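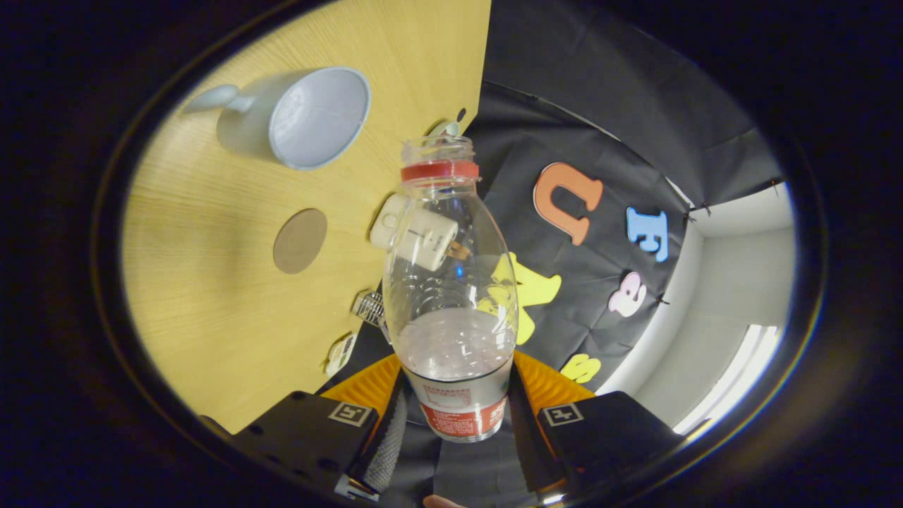 Joni Niskanen meint ja, für einen Handgreifer gebe man keine 900 Euro aus, solange man zwei gesunde Hände und einen 3D-Drucker im Haus habe. Ich hab's trotzdem gemacht, Joni! Und nach 29 Tagen mit dem Sorneo von Ikell will ich jetzt mal aufschreiben, was ich davon halte.

## Backen und Polster

Die orangegelben Polster sind für mich der Kaufgrund. Sie sind gerippt und weich, und an einer durchsichtigen Plastikflasche ohne Deckel (unten am Fuß gepackt, mein Lieblingstest) liegen sie richtig schön an. Mein alter Borkine hatte glatte, harte Backen, da musste ich bei so dünnem Plastik ständig nachfassen oder hab das Ding gleich zerknautscht. Mit dem Sorneo habe ich 141 Griffe an Flaschen und Bechern mitgeschrieben, neun davon sind mir weggerutscht. Damit kann ich leben.

Bei Kleinkram sieht es anders aus. Die schwarzen Finger sind groß und kantig, und wenn ich etwas Flaches vom Tisch aufnehmen will, brauche ich meistens zwei, drei Anläufe. Das konnte der Borkine besser, muss ich zugeben.

## Kamera und Marker

Auf jedem Finger sitzt ein schwarz-weißer Marker, und die Erkennung der Öffnungsweite lief bei mir vom ersten Abend an, ohne dass ich groß kalibriert hätte. Das Fischauge zeigt herrlich viel vom Raum, die Tischkante biegt sich halt wie eine Banane. Wer die Bilder entzerren will: Das mitgelieferte Skript ist lahm, ich nehme mein eigenes.

## Was nervt

Das Band am Griff! Nach einer halben Stunde drückt es am Handgelenk, und verstellen lässt es sich nur mit der anderen Hand und viel Gefluche. Außerdem kosten Ersatzpolster extra, und Ikell verschickt sie nur paarweise.

Zum Vergleich hatte ich übers Wochenende noch den Villanueva da, der liegt bei etwa 2.000 Euro. Fühlt sich edler an, schließt leiser, rutscht an der Flasche aber öfter ab als meiner. Den habe ich ohne Tränen wieder eingepackt.

Vier von fünf Sternen also, den fünften gibt's, wenn das Band neu gemacht wird. Den Borkine behalte ich für die Schrauben.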